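Tutwood Ormont 60: tabuleiro baixo para oficina e bancada

Quem trabalha com peças pequenas sabe como é bom ter tudo à mão e nada a rolar para o chão. O Ormont 60 nasceu dessa vontade e tornou-se a peça mais pedida do catálogo Tutwood. Usamo-lo todos os dias na nossa própria oficina (temos uma pilha deles ao lado da serra de fita!) e continuamos a descobrir-lhe utilidades.

Para que serve

Separar ferragens antes de uma montagem, guardar retalhos com cola ainda a secar, levar ferramentas de uma bancada para outra, apanhar a limalha quando se afina uma dobradiça. Há quem o leve para a cozinha ou para a estufa, e um cliente de Jarkatano encomendou doze para semear alfaces.

O formato é baixo de propósito. A mão entra de qualquer lado, vê-se logo o fundo e as paredes inclinadas ajudam a puxar os parafusos mais teimosos com um dedo. Vazios, os tabuleiros encaixam uns nos outros e uma pilha inteira cabe debaixo da bancada.

Medidas e material

Comprimento exterior: 60 cm
Altura: 166 mm
Espessura da parede: 3 mm
Material: polipropileno cinzento, tingido na massa
Lavagem: água morna e sabão neutro, sem palha de aço
Referência: 268

O desenho é de Vratislav Kolář, que passou anos a restaurar móveis na oficina Procházka antes de se juntar a nós. Foi ele que insistiu nos cantos arredondados por dentro, e ainda bem: uma trincha limpa-os numa só passagem, sem deixar serradura presa.

Uso e desgaste

O plástico ganha marcas com o trabalho, sobretudo no fundo e na base das paredes, onde as peças roçam mais. Os riscos finos não afetam a resistência. Para resina ou verniz, recomendamos forrar o fundo com papel kraft e trocá-lo no fim do dia. Diluentes fortes ficam de fora, mesmo em pequenas quantidades.

Um tabuleiro cinzento baixo, já bem riscado, sobre um tampo de madeira clara, com um bloco azul lá dentro:

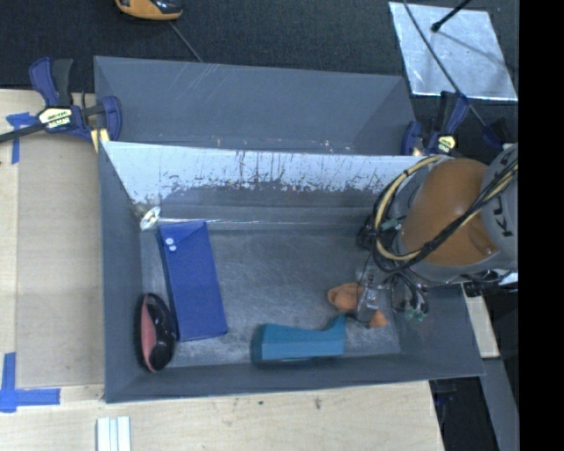

Acessórios

Divisória amovível: entra à pressão e divide o interior em dois.
Tampa transparente: fecha bem e permite empilhar tabuleiros cheios.
Base antiderrapante: muito útil em carrinhas e bancadas com rodas.

Encomendas

O Ormont 60 vende-se à unidade ou em conjuntos de quatro. Temos uns 189 em armazém e a próxima produção sai em agosto. Para quantidades maiores, escreva-nos com a morada de entrega e respondemos com o custo do transporte.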